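Fiction > Short Stories > Issue 12

Search stories, authors Go

The Horkell Method

December
By Liam Corrigan

My uncle left me his half of a dispute over a hedge. He also left me a house to go with it, but the lawyer in Zinville was quite clear on the order of things. The house was on page two.

"Your uncle felt strongly about the hedge," she said, and slid over a folder thick enough to stop a door.

The hedge ran 163 feet between my uncle's yard and the yard of a man named Eduardo Sebastian, and for 18 years the two of them had disagreed about who owned it. You would think each wanted it. Each wanted the other to have it. It was an ugly hedge, a kind of brown even in June, and the town of Zinville charged whoever owned a hedge for the trimming of any part that leaned over the sidewalk. One end of it leaned over the sidewalk like a drunk at a wedding.

I moved in with two suitcases and the folder. On my first evening Mr. Sebastian came to the back door with a casserole.

"I am sorry about your uncle," he said. "He was a liar and a good neighbor. This is chicken."

I thanked him. He looked past me at the folder on the kitchen table.

"You've read it?"

"Some of it."

"Read the Hayes letter," he said. "Then we'll talk. Keep the dish as long as you need."

The Hayes letter was from a surveyor called Hayes, who had been hired by both men in a rare good mood and had walked the property line with a tape and a dog. He found that the line passed through the exact middle of the hedge. He recommended that they share it. Both men refused to pay him, on the grounds that anyone could have said that.

After Hayes came Lonard, a retired judge, who heard the matter on my uncle's porch over pie. Lonard ruled that the hedge belonged to whoever had planted it. My uncle said Mr. Sebastian planted it. Mr. Sebastian said it was there when he came. Lonard finished the pie and ruled that the hedge had planted itself and was therefore a free hedge, answerable to no one. The town sent both men the bill. 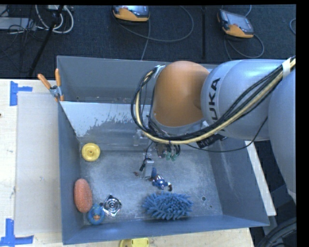 Robot arm above a metal bin.

I read all this in bed with my coat on, the furnace being on page three of the will, under "known problems." By midnight I had reached the part of the folder my uncle had labeled THE HORKELL METHOD, in capitals, with a box drawn around it.

Horkell turned out to be a village where his mother was born. When two families there could not agree on a thing, he wrote, they took turns insulting it. You stood in front of the disputed cow, or well, or daughter-in-law, and said the worst you could think of. Whoever ran out first had to keep it. The idea was that a person who stops finding fault with something has more or less married it.

They had been doing this every December. My uncle had kept a record. There were 153 entries on his side alone, and I am sorry to say the early ones were weak. "Scratchy." "Too long." "Smells of cat." By the tenth year he had found his stride, and there was a whole page comparing the hedge to his brother, my father, that I thought was unfair to the hedge.

The last entry was in shaky pencil. It said, "Nice with snow on it." Then he had crossed it out, hard enough to tear the paper, and written over the top, "Do not let Eduardo see this."

In the morning I took the dish back. Mr. Sebastian was already outside in a good wool hat, standing at the hedge with his hands behind him. It had snowed during the night.

"You read it," he said.

"I read it."

"So you know it's your turn. He went last year before me, but he's dead, so I think you start."

I looked the hedge over. I had been up most of the night and had prepared a few things – one about a dentist's waiting room, another about wet dogs – and I had been fairly pleased with them. The snow sat along the top in a clean white roll. A small bird got out of it, thought again and got back in.

"It's crooked," I said.

"Crooked." He nodded. "Your uncle used crooked the first year. But you're new, I'll allow it."

Then he studied the hedge for a long while himself. His nose ran a little. A truck went by, and he waited for it to be all the way gone.

"It blocks the wind," he said at last.

"That isn't an insult."

"No," said Mr. Sebastian. "I like wind."

I said I'd have to check the rules. He said the rules were in the folder, and the folder was at my house, and was there by any chance coffee at my house too. I told him the furnace was out. He said he knew, he had been hearing about that furnace since March, and he went to get his wrench.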